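Galerie: Weiße Wäsche, gefaltet

Seit März sammle ich auf dieser Seite Bilder von Textilien, die in der Pension Camenzind jede Woche durch unsere Hände gehen. Es sind keine besonderen Stücke. Handtücher, Servietten, Kissenbezüge, alles weiß und alles schon viele Male gewaschen. Mir gefällt, wie verschieden der weiße Stoff aussieht, wenn man ihn von der Nähe betrachtet.

Das Haus hat 18 Zimmer, und in der Hochsaison falten wir an einem Tag um die 200 Teile. Ich habe in dieser Arbeit erst spät angefangen und musste vieles lernen, auch die Wörter dafür. »Köper« kannte ich zum Beispiel nicht. So heißt die Bindung, bei der die feinen Linien schräg über den Stoff laufen.

Die Falte

Am liebsten schaue ich auf die Stelle, wo der Stoff umgelegt ist. Die Kante ist dort rund und weich, und kleine Knitter bleiben stehen, auch wenn man mit der Hand darüber streicht. 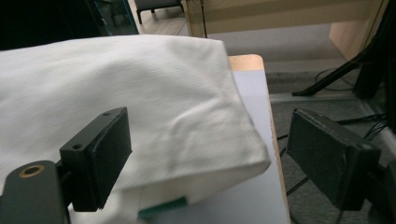 Weißer Stoff mit feiner schräger Webung, auf dem hellen graulila Tisch. Unter der Falte schaut ein kleines blaugrünes Etikett heraus.

Zu den Etiketten

Viele Gäste schneiden zu Hause die Etiketten ab, weil sie kratzen. Bei uns bleiben sie dran. Wir falten so, dass das Etikett nach innen kommt, und wenn es doch herausschaut, legen wir das Teil noch einmal neu. Bei den Handtüchern von Plurnell ist es an der kurzen Seite genäht, bei denen von Clalska in der Ecke, darum faltet man sie nicht gleich. Die Handtücher haben ein Gewicht von 500 Gramm pro Quadratmeter, die Servietten sind natürlich viel leichter.

Zum Stapeln

Ein Stapel soll bei uns nicht höher als 30 Zentimeter sein. Die geschlossene Falte zeigt immer nach vorne, damit man ein einzelnes Teil leicht nehmen kann. Im Regal liegen die neuen Stücke unten und die älteren oben.

Die nächsten Bilder mache ich in Rulasberg, wo unsere Tischdecken gemangelt werden.

Stand der Seite: 25. Juni 2026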